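### 6.4 Recovery after a grip-force fault (Demulora two-arm cell)

Fault 15 means one gripper lost its force reading while closed. Both arms hold position.

1. Press **Stop** on the pendant. Wait for the amber light.
2. Support the held part by hand, then select **Release**.
3. Jog the arms apart at low speed until they are 300 mm clear — one arm at a time.
4. Check the finger pads for tears.
5. Clear the fault and run **Home**.

**Caution:** Do not jog both arms together while Fault 15 is active. 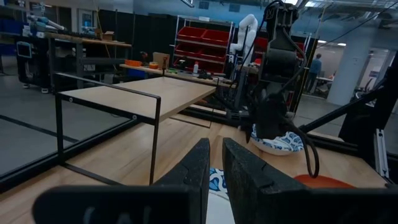
*Fig. 6-3. Wrist camera view, second arm over the bowl.*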